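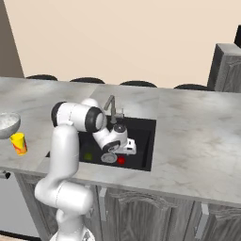
Every few months somebody asks me when a robot will wash the dishes. I worked 14 years in hotel kitchens before I started to write about machines, so people think I must know. My answer is: not this year, and I would not clear a space in the kitchen yet.

The difficulty is easy to miss, for we do this work without thinking. Take a sink with a flat lid lying on the bottom. A person slides a fingernail under the edge and the lid comes up. A stiff gripper must find this edge, and a shiny black basin does not help a camera to find anything. A round fruit rolls away when it is pushed. And in a real sink there is also water, grease and one sharp knife.

Much of the training is now done in simulation, and I am not against it. Upendo Waweru, who tests arms at Herano, told me that her team can run 2000 attempts in one night and break no plates. This is a great advantage. But she also told me that the same program, moved to a real arm, cleared the sink in 14 attempts out of 40. The rest needed a human hand.

My friend Kibet Kombo is more hopeful. He runs a small packing shop, and there a machine already lifts 900 boxes in a shift. I believe him. But his boxes are all of one size and they arrive in one place – my kitchen has never offered such conditions to anybody.

I would like to see fewer films of a robot succeeding once, and more plain tables of how often it fails. When a company shows me a full week of dirty dishes, including the burnt pot, I will gladly change my opinion. Until then I keep my rubber gloves beside the tap.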